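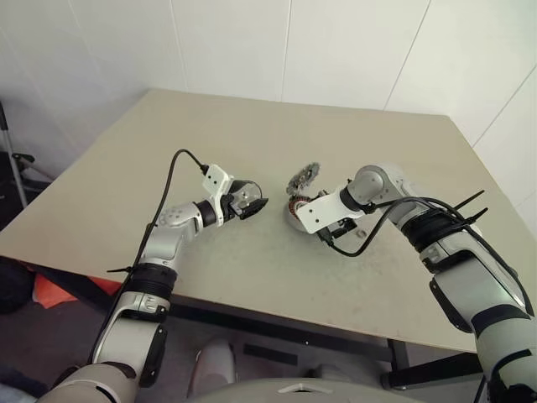 媒介与编辑实践研究

四、从来信栏到留言区：编辑回应的去向

前一节谈的是 Nirnen 杂志的版面沿革，谈得稍微长了一些，还请读者见谅，因为如果不知道来信栏当年排在哪一页、由谁来排，接下来要说的事情就很难说清楚。这本刊物的来信栏长年放在目录页之后、时装专题之前，占整整一页，有时还会挤进对面广告页的边栏里去。我们在翻阅合订本时常常忍不住停下来，把那些信从头到尾读完：有人写信来抱怨冬季大衣的价钱，有人替母亲询问一篇旧食谱，也有人只是想告诉编辑，她在火车上把杂志忘在了座位上，下车以后懊恼了一整天。

Lerner 在讨论读者来信时提出过一个说法，我们觉得很受用，在这里借来一用。她认为来信栏的文体其实有两位作者，一位是写信的人，另一位是替信拟标题、删字句、在末尾添上一两行答复的编辑。后一位作者通常不署名，久而久之读者却能认出她的口气。Nirnen 的情况大体如此，只是到了后期，这位编辑有了名字。Séverine Marty 接手来信栏以后，答复的末尾开始出现她的姓名缩写，再往后便是全名，来信的抬头也随之从“编辑部”慢慢变成了“亲爱的 Marty 女士”。

为了弄清网站改版前后编辑回应发生了什么变化，我们从纸刊时期的来信中抽取了100封，又从网站留言区抽取了100条篇幅相近的留言，逐一比对。所谓“篇幅相近”，指的是去掉称呼和落款之后仍然成段的文字；单独一个表情、一句“好看”之类的留言不计在内。这样的取舍当然会有争议，我们也在小组里争论过好几个下午，最后还是决定保留，理由是纸刊时期编辑同样会把过短的明信片放到一边，两边的门槛因此勉强可以对得上。

比对的结果先说纸刊这一边。抽出的来信里，有38封附有编辑答复，长短不一，长的几乎自成一篇小文章，短的只有一句“谢谢您，已转告摄影部”。答复最多的并不是我们原先猜想的时装类来信，倒是那些谈论杂志本身的信，比如纸张太薄、字太小、连载小说为什么停了一期。Marty 对这类信格外有耐心，她会解释印厂换了纸，也会老老实实承认连载作者病了，稿子没有赶上。读到这样的答复，很难不对这份刊物生出一点亲近感，我们在编码时也时时提醒自己不要让这种亲近感影响判断。

网站这一边的情形就冷清得多。同样数量的留言之中，得到编辑部账号回应的只有将近10条，而且多半集中在订阅、登录和抽奖这几类事务性的问题上，口气礼貌，措辞相似，应当是从同一份文稿里摘出来的。谈论文章内容的留言极少得到编辑回应，却常常得到其他读者的回应，有时一来一往能延续好些天。如果只看编辑回应的数量，我们会得出对话萎缩的结论；可是把读者之间的往来也算作对话，画面就要复杂一些了，这一点留待下文再谈。

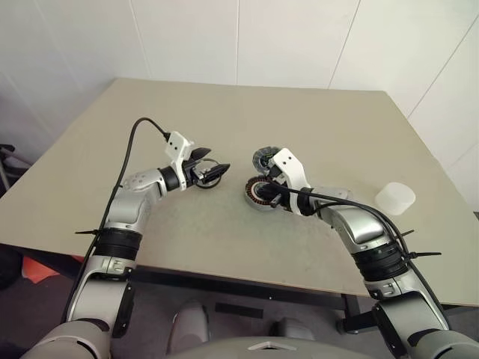
五、讨论

图2　浅色桌面、白色墙板与两条银白色机械臂

上述结果应当怎样理解，研究者之间的看法并不一致。Dambrauskienė 倾向于从劳动分工来解释：纸刊时期处理来信是一份完整的工作，从拆信、登记、挑选到撰写答复，都由同一个人或同一张办公桌完成；网站时期，这份工作被拆散了，审核归技术部门，抽奖归市场部门，内容编辑只在清晨扫一眼后台，看看有没有需要更正的错别字。按照这个思路，编辑并没有变得更冷淡，只是回信这件事从她的日程表上消失了，而日程表上没有的事情，再热心的人也很难天天记得去做。

Flalulska 的看法稍有不同，她更看重版面带来的约束。来信栏只有一页，一页放不下太多信，编辑必须挑选，挑选本身就意味着一种态度，被选中的读者即便没有得到答复，也会觉得自己被人认真读过。留言区没有这样的边界，谁都可以写，写了就能出现，编辑的目光落在哪里反而看不出来了。我们对这一解释很有好感，因为它能够说明访谈中反复出现的一种失落：几位从纸刊时期一路读过来的老读者都提到，现在发表意见方便多了，可是心里不像从前那样盼着下一期到来。有一位读者至今还保存着登有自己来信的那一期，夹在一本烹饪书里，说起来的时候声音都轻快了许多。

不过，我们也不愿意把纸刊时期说得过于美好。来信栏的门槛挡住了不少人，这一点从编辑部留存的登记簿里看得很清楚。字迹难以辨认的信、篇幅过长的信、用方言拼写的信，往往在登记之后就没有了下文。网站的留言区虽然嘈杂，却让其中一部分声音有了去处，尤其是住在外省小城的年轻读者，她们在留言区里的活跃程度，是纸刊来信栏里看不到的。一位受访的内容编辑告诉我们，她从留言中找到过两个选题，后来都做成了专题，可惜文章里没有提到留言者的名字，她说起这件事时颇有些过意不去。

至于署名的作用，我们原先估计不足。Marty 的姓名出现在答复末尾之后，来信的语气有了可以察觉的变化，称呼变得具体，内容也更愿意延续上一封信的话题，有些读者甚至会在信末问候她的假期。网站的编辑部账号没有姓名，也没有头像，只有一个刊名缩写，读者回应它的方式也就更接近回应一个服务窗口。改版后的第二个秋天，网站曾在10月试行过由编辑轮流署名回复的办法，试行结束后没有延续下去，我们没有找到相关的内部评估，只能从留言区里零星的询问看出，还是有人注意到了它的停止。

本研究的材料还有几处不足，需要在这里交代清楚。登记簿缺了若干册，大概是编辑部搬迁时遗失的；网站早期的留言在更换后台系统时没有全部迁移过来，我们能够看到的只是后来保存下来的部分。此外，抽样时没有区分时装、生活和文化各个频道，而这几个频道的编辑习惯很可能各不相同，文化频道的编辑似乎更愿意亲自下场与读者讨论。下一步我们打算先从文化频道做起，把同一位编辑在纸刊和网站上的答复放在一起读，访谈提纲已经拟好，正在与编辑部商定时间。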